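Shop tips for the two-finger arm build

10 min read
Last updated: July

Quick notes from the arm build at Sundwood, the shared shop. Mostly for whoever's on the bench next. Not in order. If you want order ask Leonie Haslinger, she has the binder.

Before you power anything

Walk the cable. Whole length, base to wrist. Every time. Loose loop near a joint = stop and tie it back.

E-stop where your left hand already is. Not on the shelf. Not behind the monitor. Press it once before you start so you know it clicks and the arm goes dead.

Sleeves up, lanyard off, hair back. Coffee on the other bench.

First move of the day at the slowest speed there is. Then one step up. I skipped this on a Thursday and put a fingertip into the table edge, and that was the end of that fingertip.

Bolts and fingers

Finger bolts work loose. Check them at the start and again at lunch. A dab of the removable threadlocker, the blue stuff, and leave it overnight. Don't use the red. Someone used the red and we drilled for an hour.

Snug, then a quarter turn. The finger will flex before the bolt tells you anything, so watch the finger.

Paint pen across the bolt head and onto the finger. If the line doesn't match up any more, it moved. Cheapest tip on this page and the one I'd keep if I had to throw out the rest.

Wipe the tips with alcohol on a rag. Skin grease, tape goo, cardboard dust – all of it makes things slide. Not acetone.

Open the fingers all the way before you teach any position near the table. You want to know how wide they really get, with the bolts on. Bolt heads stick out further than you think and they catch on box flaps.

Spares go in the baby food jars. Label on the jar, not the lid. Lids swap.

The wrist camera

Focus it at the distance you'll be grabbing from, then tape the ring. One strip of masking tape. Write the distance on the tape.

You want both fingertips in view, low down, with plenty of table in between. If you can only see one, the bracket is crooked. Fix the bracket, don't fix it in software. We spent two evenings fixing it in software.

Afternoon sun is a pain. A glossy white top gives you a bright patch that wanders over all day and the grab code thinks it's a thing. Pull the blind, or move the job to the duller side of the table. A matte desk pad works too but then it slides, so tape the corners.

Clean the lens with the same cloth you'd use for glasses. Not your shirt. (I use my shirt.)

Tables

Two tables shoved together is fine. Two tables shoved together and not clamped is not fine. They creep. Ruby-Lee Gilchrist put a pencil mark over the seam, one line across both tops, and by the end of the day the line was in two pieces.

Clamp from underneath. If your tables have a rounded edge a flat clamp jaw will walk off it, so get the jaw well in past the curve.

Level across the seam, not just on each table. A folded business card under one foot has fixed more bad grabs than any code change I've made.

Don't put a pick spot on the seam. Ever. Thin parts tip into it and a fingertip can catch on it. Keep the part on one table and teh box either on the same one or well clear.

Floor: if it's a shiny coated floor, rubber feet under everything with legs. Tape around each foot once you like where it is. When the table gets bumped you can put it back in ten seconds and not re-teach the lot.

Boxes and flaps

Our job is the boring one, part goes in the box. Box is where it goes wrong.

- Fold the lid right back, past flat, and crease it hard along the fold. A lazy flap comes up again after a few cycles.
- Lid points away from the arm. If the lid's on the near side the fingers go through it.
- Little tabs on the lid: leave them on if you need to close the box later, otherwise trim. They snag.
- Double-sided tape under the box, two short strips. Long strips and you rip the bottom out getting it up.
- Start from empty. Check inside, take out the leaflet, the silica bag, your phone.
- Teach the drop above the wall height first. Then lower it in small bites. Front wall is what you'll hit, it's nearest and you stop seeing it.
- Same box every run. We changed brands in the middle and the new ones were a hair taller. Lost a morning.

Keep a tally on the wall. Ours says 561 good drops toward 1,000. The day we hit 72 in a row somebody bought donuts. A miss gets written down too, with a word on why – "flap", "seam", "sun", whatever. After a week you can see what to fix.

Foam

Never throw out the cut-out foam the parts came in. Shaped foam makes a decent cradle, holds the part the same way up every time and costs nothing. Shave the pocket with a bread knife if it grips too tight. Long strokes, don't saw.

Plain blocks are good for first tries. Practice squeezing a foam block before you squeeze anything you paid for.

Park the foam at the far end when you aren't using it. Fingers shouldn't have to cross over it to get to the box.

Setup we keep going back to: tables butted up, box on the right with the lid folded to the rear, foam out past it, bare top between the fingers. Start pose is wide open and we don't touch the box til everything else checks out. 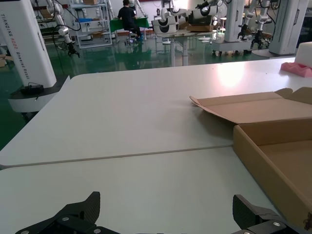
End of day

Arm to its park pose, fingers shut, power off at the wall. Write the tally. Tape back in the drawer, it's the Wieser drawer, second down, the label is wrong.

Vacuum the cardboard dust before it gets in the joints. Brush head, low suction.

Anything still bugging you goes on the sticky note on the binder. Last one says "check left finger bolt AGAIN" so please check left finger bolt again.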